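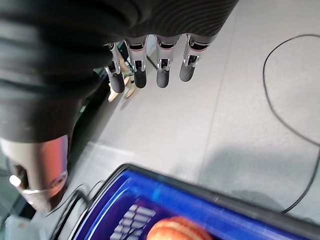

Posted by gellside_tk, 2nd June, in Student Builds

Our school club at Gellside is doing a pick-and-place project with a four-finger hand for the end of year showcase. Task is simple on paper. Pick up a boxed item, lift it clear of the floor, put it down inside a taped square. We named the project Drallo and the name stuck.

The fingers are fine. The boxes are the trouble. Anything with a glossy printed finish slides down between the fingertips once the arm starts to lift. The blue one with the orange ball on the front is the worst we have. Over the last 40 lifts with that box we dropped 12. Plain brown cardboard almost never drops.

We've tried closing the fingers harder. That dents the box and it still slides. Any ideas that don't cost much?

ferna_bot
What are your fingertips covered with? If it's hard plastic you'll never hold gloss. Cut up a rubber kitchen glove and stretch a piece over each tip. We did that in May and it fixed most of it.

gellside_tk
Same gray tips the hand came with. They're rounded and fairly smooth. Glove is a good idea, we have some in the supply closet.

old_crank
Rounded tips on a flat box give you a tiny contact patch. Rubber helps but I'd look at the approach first. Are you coming down on top of it or at an angle?

gellside_tk
Slight angle. The wrist can't get fully vertical at that height without the arm hitting its limit.

old_crank
Then that's your problem, or most of it. The fingers on one side touch first and push the box before the others arrive. Raise the box or move the base back.

ferna_bot
I don't agree. We run at an angle all the time and it holds. It's friction. Put rubber on and test again before you move a base and have to redo every saved position.

old_crank
You run at an angle with soft boxes. I've seen your posts.

ferna_bot
Some of them are soft. The cereal boxes aren't.

mothball57
Can you both be right? Do 3 sets. Rubber only, new angle only, then both. Same box every time, same speed, write down every drop. If you change two things at once you won't know which one did it, and the judges will ask.

Also, is that black cable staying on the floor? Ours got dragged under a box in the middle of a run and we lost the whole afternoon to it. Tape it down or route it behind.

gellside_tk
Cable is on my list. Three sets sounds right. I'll make a sheet tonight.

kazmi_lab_rat
Slow down the first part of the lift. We use the Kazmi kit at my school and the default lift is too quick for anything slick. Ours was set to 57 and we cut it in half for the first bit, then let it speed up again.

old_crank
Speed is worth trying. Put it in as a fourth set though, not mixed in with the others.

gellside_tk
OK, four sets. Rubber goes on tomorrow. I'll post the numbers in this thread when we have them.

ferna_bot
Wash the powder off the glove pieces first or you'll get worse results than bare plastic.

Contact the moderators | Copyright Student Builds Forum | Back to top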